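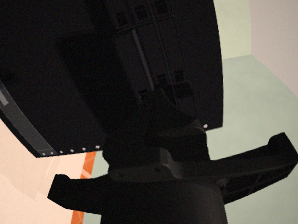

Near-black beside pale peach and muted green. On a very dark finish the outline is usually read before the surface.

The Cost of Going Black
Dark exterior cladding is in demand for houses, schools and small offices. The finish has to deal with heat, movement and fading in ways that lighter colors mostly avoid.

A paint chip gives a buyer two pieces of information, the color and the gloss. It does not give the share of sunlight the finished wall will absorb, and with dark cladding that number governs most of what follows. A white coated panel reflects most of the solar energy that reaches it. A conventional black one absorbs nearly all of it, gives part of it back to the air, radiates part of it to the surroundings and passes the rest inward. On a still, clear afternoon the face of the black panel will be much hotter than the air next to it, and much hotter than a white panel of the same make on the same wall.

The heat is not evenly spread. A wall facing west gets low sun late in the day, when the air is already warm, and it tends to run hotter than a south wall that sees the sun at a steeper angle in June. Panels near the top of a wall run hotter than panels near the bottom if there is a ventilated cavity behind them, as the air in the cavity warms while it rises. A panel partly under an eave can be hot over half its area and close to air temperature over the rest. That last case is hard on the material. A panel heated evenly grows evenly. A panel heated over half its area tries to grow on one side only, and it bows.

The school annex at Illow is a useful case. The building has 492 fiber-cement panels in a factory-applied black, hung on metal rails over a drained cavity. After three summers, 57 of them were listed for replacement. Most were on the west wall and close to the roofline. The records show hairline cracks starting at fixing holes, with a smaller group of panels rejected for loss of color. No panel on the north wall was on the list.

Cracks at fixings have a common cause. Each panel has one or two fixed points, which hold its position, and a larger number of sliding points, where the hole is drilled oversize so that the panel can move past the fastener. If an installer drives a sliding fastener too tight, or drills the hole off center, the sliding point becomes a fixed one. In a pale panel the error may never show. In a black panel the daily movement is greater, and the stress goes to the edge of the hole. At Illow the hole layout had been carried over from an earlier phase of the same building, which was clad in light gray. The drawings were correct for the light gray.
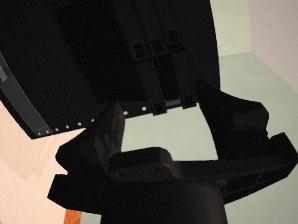 According to Herkmont, which hung the panels, the drawings should have been revised when the color changed, and nothing in the paperwork prompted anyone to do it. The firm treats color as a structural input now, and its order form will not release a drilling schedule until the finish code has been filled in. It also said that the dark panels in question would have passed a handover inspection on any day of the year, as the holes looked the same as the ones on the gray phase.

That account fits the way color is usually handled. It sits in the finishes schedule, among the floor coverings and door hardware, and it can be changed late in a project without an engineer seeing the change. A switch from light gray to black adds no weight and alters no dimension. It does alter the temperature range the panel must work through, and the range is what the hole size, the joint width and the choice of sealant all depend on.

Fading is a separate problem. A coating is a resin that holds pigment. Sunlight and water attack the resin at the surface, and as it wears away the pigment particles are left exposed as a fine powder. This is chalking. It happens to all exterior coatings at some rate, but a pale powder on a pale wall is close to invisible. The same process on a black wall turns it gray. Carbon black is among the most stable pigments in use, so an owner who complains that the black has faded is often looking at pigment that is perfectly sound and a resin that is not.

Blacks mixed from other pigments behave differently again. Some dark browns and charcoals are blends in which one component is weaker than the others, and when it goes, the color drifts toward red or green. The drift is gradual and would be hard to see on a whole wall. It becomes obvious when a replacement panel is put in the middle of it. For that reason a careful specifier orders spare panels from the original batch and, where there is space, stores a few of them outdoors facing the same way as the wall. Panels kept in a basement will still be the original color when they are needed, and the wall will have moved on.

The industry's main answer to the heat is a group of pigments that look dark but reflect part of the near-infrared, which the eye does not see. A little more than half of the energy in sunlight arrives outside the visible range, and most of that portion is near-infrared. A pigment can absorb the visible part, and so look black, while sending back a good share of the rest. Morsy sells one such line for fiber cement and another for metal. The topcoat lets much of the near-infrared through, so the undercoat matters as well. Over a white primer the light is reflected and passes out again. Over a dark primer, or bare dark board, it is absorbed and much of the benefit is lost. A field repair with ordinary touch-up paint puts back the visible color only. The repaired patch can match well to the eye and still run hotter than the area next to it.

Dirt reduces the gain too, though by less than it does on a white surface. Reflective blacks also tend to be slightly brown or blue when set beside carbon black. Some architects reject them on that ground alone. At Sketbridge, a row of workshops was clad in reflective black on the sun-facing walls and conventional black on the others, to save money. The two meet at the corners, where the difference in hue is plain in overcast light and hard to find in direct sun.
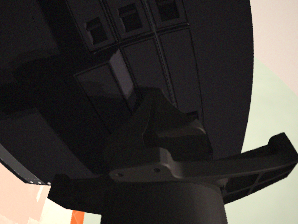
Joint width is the last item the color ought to settle, and it is often settled by appearance instead. Designers who choose black tend to want narrow joints, in the hope that the wall will read as one mass. The panel needs the opposite, as a larger temperature range calls for more room at the edges. The compromise is easier than it sounds, because dark surfaces hide their joints well. In the dark underside shown here, flat rectangular panels are separated by thin grooves, and much of the work of showing the grid is done by the faint gray highlights on slightly glossy faces. Take the gloss down and a groove of the same width would be harder to pick out. A fully matte black can carry a wider joint than a satin one before the eye objects – though matte finishes hold dirt and mark easily when handled, so the ground-floor panels may have to be satin in any case.

Sealed joints need more care than open ones. A sealant is rated for a certain movement as a share of its width, and the rating assumes it was applied at a moderate temperature. If it is gunned into a joint beside a black panel in afternoon sun, the panel is already near full size and the joint near its narrowest. From then on the sealant spends most of its life stretched. Application in the morning, or on whichever side of the building is in shade, avoids the problem at no cost in material. Few job specifications mention it.

The replacement panels at Illow are in the same black, made with reflective pigment over a pale primer, and drilled to a new schedule. The fixings on the remaining west-wall panels are to be eased and recentered where the hole allows. Work starts on 30th July, on the upper courses first.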